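Spare Chairs and Tables Wanted as Golport Toy Library Gets Ready to Reopen

The Golport toy library will open its doors again in November, and if the cheerful muddle in the back room is anything to go by, there will be plenty for families to borrow when it does. Azadeh Mazandarani, who has kept the lending book for 8 years, told us that the shelves are nearly full and the small furniture is the last big job (and quite a fiddly one!).

Much of it is the light white plastic sort, with tube legs and rounded feet, which parents like so much for being easy to wipe down and carry home. Each piece is being turned on its side, looked over for wobbles and given a good clean before it gets its label and goes out on loan. "You'd be amazed where the raisins get to," said Tshepo Sithole, who has been busy with the old toothbrush.

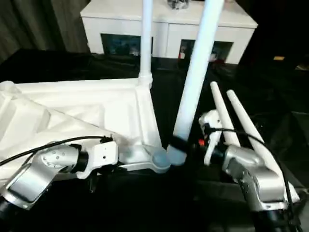

There is still room for more, and anyone with a child's table, stool or chair in decent order is warmly invited to bring it along between 9 in the morning and noon. Missing screws are no trouble, but please do leave cracked pieces at home. Borrowing will be free for the first month, with a modest charge after that.

Comments (3)

Afaf Salameh
Lovely news, my two have missed it terribly. Will the puzzles be back as well?

Yusri Hutapea
We have a little green stool you can have. Is the side door still the one to use?

Edmund J.
Please could somebody look at the parking this time.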